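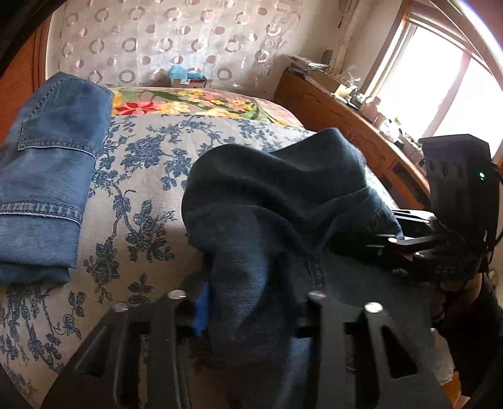 Figure 2. Folded jeans and an unfolded piece of dark denim on a patterned bedspread.

4.2 The bed as a folding surface

In almost all of the homes we visited, clothes were folded on the bed. Only in two homes did the participants use a table for this work, and both of them told us that they go back to the bed when the pile is large. We did not expect this result when we planned the study. The interview guide, which was prepared in November, had a full page of questions on tables and ironing boards and only one question on beds. We changed the guide after the first visits in Koyama.

The participants gave different explanations. The bed is wide, it is at a comfortable height for a person who sits on its side, and it is usually close to the wardrobe. Several persons mentioned also that the bed must be made first. One participant in Edar described the made bed as "the start of the job", and she would not put clean clothes on open sheets. For this reason we treat the making of the bed as part of the laundry work in our coding, although earlier in the project we had it under a separate heading.

Denim needs a separate comment. Of the 151 folding episodes in our material, those with jeans were the most regular in form and also the slowest at the beginning. The cloth is heavy and keeps its creases, so the first step is to find the waist and to bring the two legs together. Before this step, a pair of jeans is hardly more than a mound, and the inner side of the cloth, which is often lighter, can be mixed up with the outer side. After this step the work goes quickly. Most participants folded the legs once or twice across and left a back pocket on the upper side. In Figure 2 the stitched back pocket can be seen on the folded pair, together with the double seams, and the dark denim next to it is still bunched.

The cover of the bed has some influence on the work. On a smooth cover the lower leg of the jeans slides when the upper leg is pulled straight, and the person has to hold it with the other hand. A second influence is visual. Six participants said that they prefer to fold on a light or plain cover, as dark socks and small items are easily lost on a busy pattern. With jeans this complaint was not made by anybody. A medium-blue pair is easy to see even on a dense print of flowers and leaves such as the one in the figure.

The order of the piles was less stable than we had thought. In the coding scheme of Fukuda, which we used in the Rutis homes, finished items are expected to go on the side of the bed near to the door. We could confirm this for 12 participants. The others put the finished items where there was free space, and moved them later. Sota Fukuda has suggested to us that the scheme works better for shared bedrooms, where one side of the bed belongs to another person. Our sample is too small to decide this point, and we come back to it in Section 5.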